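Zukix Tagging Set

README, April release

Zukix is a set of 300 short recordings of people putting tags on clothes with a tagging gun. It was put together at Stornanent to check a claim we kept hearing, that garment tagging is as good as solved for machines. We don't think it is.

What a clip holds

One hand works the tagging gun. The fabric is held with a gripper - a person is moving it, so please don't report these clips as robot runs. In the clip below, the yellow fingers pinch a beige loop on a patterned garment while the needle tip touches the cloth.
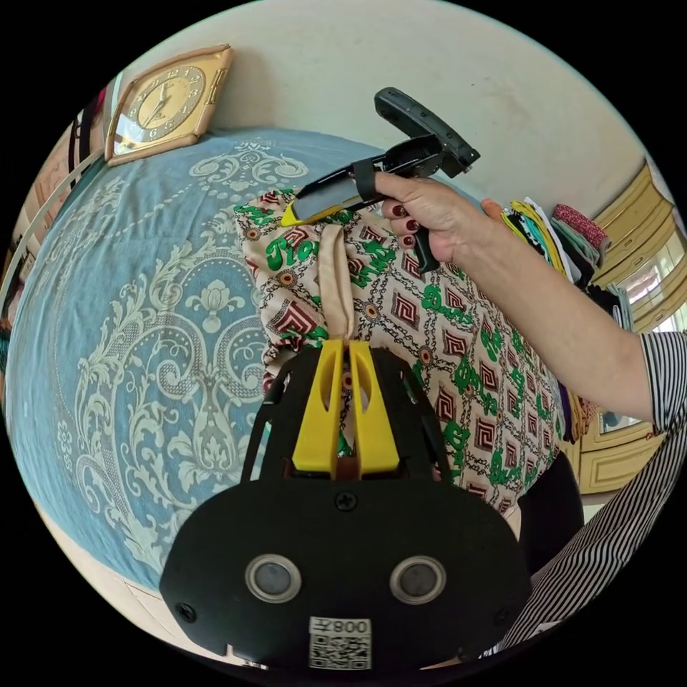

Known limits

Hand-held data says what a gripper can reach and pinch. It says very little about whether an arm could find the loop without help. Thin fabric that bunches up is the hard part, and 200 of the clips have it.

We have no success labels yet. Erov, the baseline, was trained on the full set and we would not let it near a shop floor.

Contact

Venla Seppälä answers mail on Wednesday.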